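How to Pack, Sort and Store a Play Produce Basket
Warnar Learning Resources – Classroom Guides
Last revised 18/02/2022

37 shares | 4 comments

Artificial fruits and vegetables are used in play shops, counting lessons and language work, and most classrooms own more of them than one container will hold neatly. This guide sets out the method used in the Natley classrooms for filling a basket, bagging small orders and returning the pieces to storage.

Before you begin

You will need one rigid plastic basket with a folding handle, a few clear bags, and a clean, level surface with space to the side of the basket. Wipe the surface and the inside of the basket with a damp cloth and let both dry. Fold the handle down flat along the rim before adding any pieces. 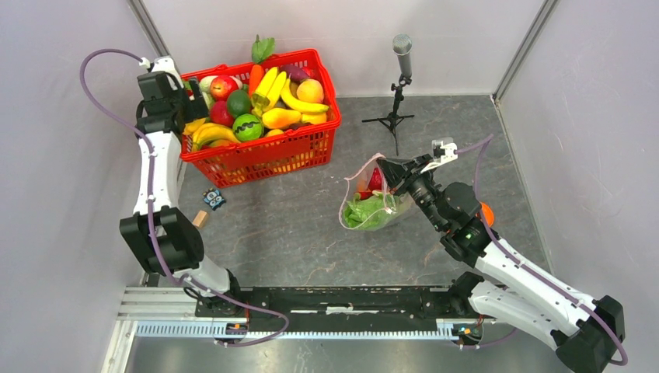

Choose a mix of shapes. Round pieces such as apples and peaches settle between larger ones, while bananas and other long pieces bridge the gaps. A basket made up only of round fruit tends to shed pieces when it is lifted.

Filling the basket

1. Place the heaviest and widest pieces first. A melon or a cabbage belongs low in the basket, near an end or a corner.
2. Stand carrots upright against the back, with the leaves above the rim. Children find them quickly there, and the leaves are less likely to bend.
3. Lay squash and eggplant on their sides.
4. Add bunches of bananas with the curve following the edge of the basket.
5. Fill the remaining spaces with lemons, limes and other small fruit.

A heaped basket is acceptable for display. For carrying, remove pieces until the load is level with the rim.

Bagging an order

Open the bag fully before putting anything into it. Hold both sides of the opening, let the bag hang straight, and put the firm items at the bottom with leafy items on top. Keep to 2 or three pieces per bag for younger groups.

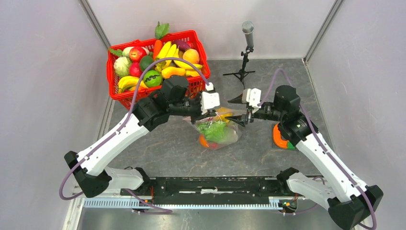 Lettuce and an orange item in a clear bag, with the produce basket behind.

Pieces that roll away should be picked up before the next order is started. The Frandsen storage card – a plain checklist kept with each set – has a column for missing items.

Unpacking and sorting

Take pieces from the top of the pile, one at a time. Pulling from the middle brings the rest down and may tear fabric leaves. Sort by type first and by color second if the lesson calls for it. Slices and cut pieces should be kept apart from whole fruit, as they are used in different activities.
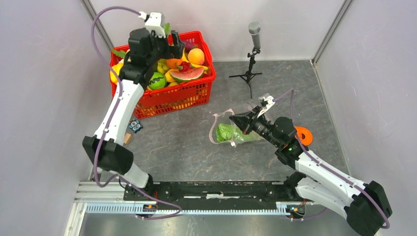

Photo: Siller / Warnar Learning Resources

Wash plastic pieces in warm water with mild soap at the end of each term, and again in December before the long break. Leafy parts should be wiped only. Dry everything on a towel overnight and return it to the basket in the order given above.

Replacement pieces may be requested from the Natley supply room. Please quote set number 364 on the request form.

4 comments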